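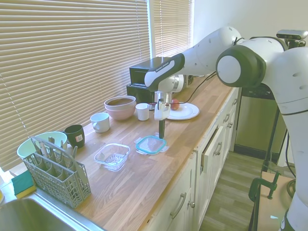

So my flight home from Drendside got canceled, then uncanceled, then sent somewhere else entirely, and I've had a week to calm down enough to write it up.

I was booked on Rasemar 789, the early evening one, which I've taken maybe a dozen times and never had a problem with. Boarding was on time! I even had the row to myself. Then the fog rolled in off the water while we were still waiting for a fuel truck, and you could watch the lights at the far end of the runway go out one by one. The captain came on and said they needed 1000 meters of visibility and didn't have it. Back to the terminal we went, all 132 of us, to the one coffee stand that was already closing.

An hour later the board said canceled. Ten minutes after that it said delayed. The woman at the gate was as surprised as we were (she was lovely, by the way, and had clearly been there since before dawn).

We did get off the ground in the end, just after ten. It was a smooth climb and I fell asleep. I woke up to the sound of the landing gear and thought great, home – and then the captain said welcome to Cendis. The fog had beaten us there. Cendis is a nice enough airport, but it's a three-hour bus ride from my house, and the buses had to come from Paracha first.

I was pretty grumpy by then and said so to the guy next to me in the bus line, mostly along the lines of why take off at all if you can't land at the other end.

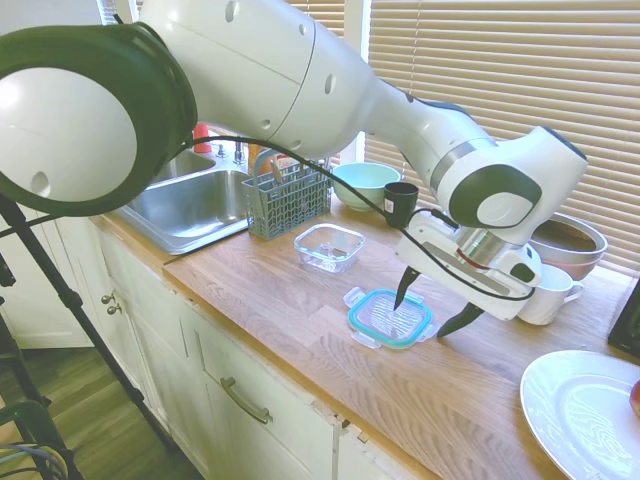 Knut Gerlach told me I had it backward: the forecast only has to be good enough when you leave, and the crew carries fuel for a second airport in case it turns out wrong. He said he would much sooner stand in a cold parking lot in Cendis than sit through a third try at landing in that stuff.

Fair point. I'd never thought about the spare airport being picked before we even pushed back.

I got home at twenty to four. My bag showed up two days later with a Paracha sticker on it, so it had a longer trip than I did. I've sent in the claim form for the bus snacks and a taxi, and I'm booked on the morning flight next time.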